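Caderno de bancada — maio de 2026
Linha Uso, ensaio de neutralização com pseudovírus (ortopoxvírus)

Retomada do ensaio depois da troca de lote do meio. O lote antigo da Florkar acabou em fevereiro e o novo ficou em quarentena até sair o controle de esterilidade. Sem crescimento em placa, liberado para uso.

Células descongeladas na passagem 13. Viabilidade aceitável, aderência um pouco lenta nas primeiras horas, normal depois da troca de meio. Semeadura em placa de 96 poços, bordas só com tampão. Não usar a coluna externa nem para branco — na rodada anterior a evaporação ali deslocou a leitura.

Soros inativados a 56 °C por 30 min. Diluição inicial 1:40, seriada de fator 2, em duplicata. O soro 226 chegou com hemólise visível; mantido na placa, mas marcado na planilha para não entrar no cálculo da média. Pedir nova alíquota ao biorrepositório. 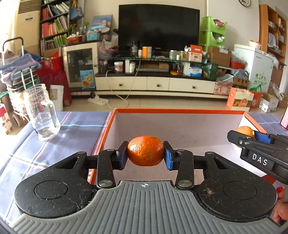
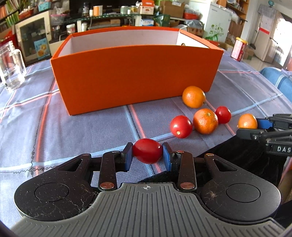
Incubação soro + pseudovírus a 37 °C por uma hora, depois transferência para as células. Leitura de luminescência no equipamento Jarholm, ganho fixo. O ganho automático continua proibido neste protocolo: muda de placa para placa e inviabiliza a comparação entre rodadas.

Resultados preliminares: controle de vírus dentro da faixa, controle de células limpo. O controle positivo deu título uma diluição abaixo do esperado nas duas réplicas. Hipóteses:
- excesso de pseudovírus no inóculo (titulação feita com o meio antigo);
- degradação do padrão por congelamento repetido;
- pipeta multicanal, canal 8, que já vinha aspirando menos.

Verificar primeiro a titulação. A pipeta vai para calibração de qualquer forma.

Ajuste da curva feito no script do Aryee, modelo de quatro parâmetros. Dois soros não convergiram por falta de platô superior. Não forçar o ajuste; repetir com diluição inicial menor e registrar como "indeterminado" até lá.

Pendências:
- retitular o estoque de pseudovírus no meio novo;
- fracionar o padrão em alíquotas de uso único;
- corrigir o POP, seção de leitura, que ainda cita o ganho automático;
- conferir o registro de temperatura do freezer — há uma lacuna de uma noite no log.

Próxima placa só depois da retitulação.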